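Is there a machine yet that will fold my laundry?

Posted in Home and Workshop, 13 Feb 2020

There are five of us in this house and I do the folding, mostly at eleven at night with the radio on. I've had a robot hoover since August and, apart from the matter of the cat's dinner, it has been a decent colleague. So I got to wondering about the rest of it. I read something about a folding machine called the Kamanero that was going to cost 1,155 pounds and do a full basket while you were out. The website now sells garden lighting.

Is there anything I can buy that does this? I don't mean ironing, I'm not greedy. I mean shirts, towels, and the football kit, which comes out of the wash as one large knot. Also, my brother-in-law works in a place that makes pump fittings and says they've had robots for years, so what is the hold-up?

Posted by tumble_and_weep

---

Short version: no. Slightly longer version: no, and keep your money.

I work with these things, or near them. Your brother-in-law's robots have it easy. A pump fitting is the same shape when you put it down as it was when you picked it up. It comes along the belt in the same place every time, and if it doesn't, an alarm goes off and a man comes over with a stick. Cloth has none of these manners. Drop the same shirt 100 times and you get 100 different heaps, and the machine has to look at each one and decide which bit is a sleeve, which bit is the inside of the body and which bit is another layer underneath pretending to be the top.
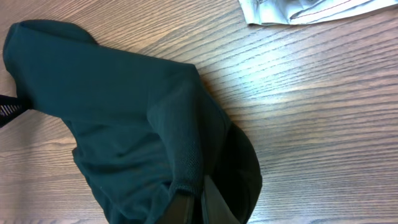

Colour doesn't help as much as people expect. A dark garment folded over on itself goes nearly black in the creases, and a crease and an opening look much alike until you've stuck something into one. You and I sort it out by giving the thing a shake and feeling the weight of it. Most grippers are two flat fingers that know how far apart they are and very little else. Get hold of one layer and you're away. Get hold of two and you have neatly folded a shirt into itself, which my eldest can manage for nothing.

The lab I go to for work, at Durkenberg, got a towel down to 56 seconds last year. That was one towel, square, pale, laid out on a table with nothing else near it. When they moved on to T-shirts, 39 in every 100 had to be rescued by hand, and "folded" was being judged kindly. Mesh sports tops were worst. They slide, they stretch, and they look like the lining of something else. So I'm sorry about the football kit.

What does work is the big laundry stuff. Hospitals and hotels have had sheet folders for donkey's years, but a person feeds the corners in, and the machine is as long as a bus. You could put one in if you don't need the kitchen.

My advice is a plastic folding board. You lay the shirt on, flap, flap, flap, done. Mine cost less than a takeaway and has never needed an update.

Posted by greasegun_idau

---

We had one of the clip-on ones, the Cha, where you peg each shirt to the front and it pulls it in. It does fold. You have to button the shirt, flatten it and peg it on straight first, and by then you've done most of the job and are standing there watching a box finish it. It didn't take towels or anything small. We sold it.

Agree about the board. Socks I just put in a drawer loose and let people fend for themselves.

Posted by Moss on the Roof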